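Kurnomden Robotics Club - Student Project FAQ

Updated October 4, 2021

Who can join the block-pushing project?
Any student enrolled at the Kurnomden campus. No programming background is required, but new members complete the Broka safety module before they operate the arm.

How are teams organised?
Teams have 3 or 4 members. Each team gets 2 bench bookings a week through the Viklund portal. Unused bookings are released to the waiting list.

What does the task involve?
The arm carries a straight shaft with no gripper. Your controller must push coloured blocks to a target arrangement, given as a written instruction such as "move the red star next to the blue cube".

Can we write our controller in any language?
Python or C++. Other languages are accepted if your team maintains its own build.

How is a run scored?
By final block position only. Each run is limited to 400 control steps - time spent planning before the first step is not counted.

Do we bring our own blocks?
No. The club supplies one set, and colour thresholds should be tuned to it.

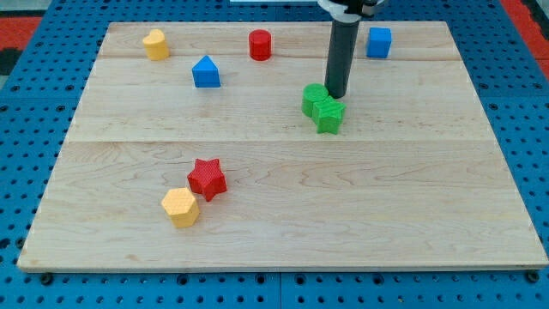

Workspace with the block set on the wooden board, shaft near the green cylinder.

When is the Clallau meet?
In November. Entries must be lodged through the portal by the team's nominated contact.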